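Rocío Echevarría
2/7/22

I've been restoring my grandmother's recipe box since November and I have some notes on reading old handwriting, in case anyone else has inherited a box like this. Thread.

14 replies 63 shares

There are 200 cards. Most are in her hand, a few are from neighbors. The neighbors are harder to read.

She never wrote oven temperatures. It's "slow," "medium" or "hot." I've been using 300, 350 and 425 and so far that works, except for the walnut bread, where "medium" came out raw in the middle.

3 replies 11 shares

Her T is tablespoon and her t is teaspoon, but only on the cards in blue ink. The pencil ones are older and use "sp." for both. If it's salt or soda, start with the small one.

"Butter size of egg" is 2 ounces, give or take. I weighed a few eggs to check. Large ones in the shell come in a little over that.

Grease spots are useful. The dirtiest cards are the ones she cooked from. I sorted by stains first and started with the worst.

8 replies 40 shares

Don't try to clean the cards. I took a damp cloth to one and the ink lifted right off. That was the plum cake. I had already typed it up, but the card itself is gone.

Scan both sides. She wrote on the backs - grocery lists, phone numbers, who liked what. The back of the lentil soup says "Eduardo no onion."
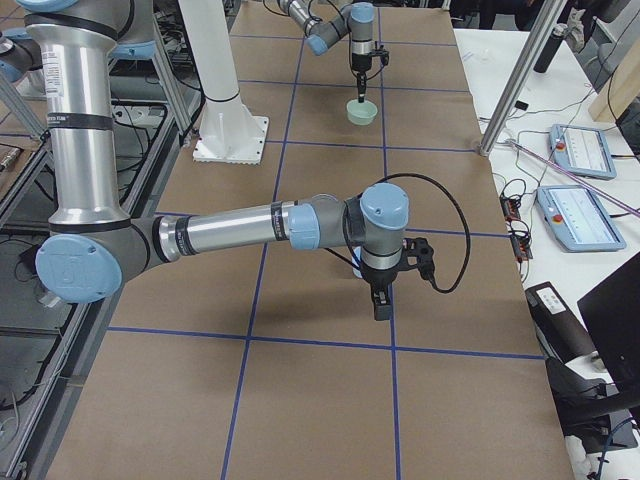 For faded pencil, lower the brightness on the scan and push the contrast up. Turning it to gray helps too. I got four more lines out of the fig jam card that way.

2 replies 9 shares

Type it exactly as she wrote it, then make a second version with your own notes. I mixed the two early on and now I can't tell which "add more flour" is hers and which is mine.

Abrehet Bogale asked about storage. I'm using plain acid-free envelopes, one card each, standing up in a shoebox. The old tin had rust at the hinge so it's on a shelf by itself.

Next up is the stack of cards with no titles. One is just "1 cup, 1 cup, 2 eggs, bake." If you have a guess, I'll take it.

27 replies 18 shares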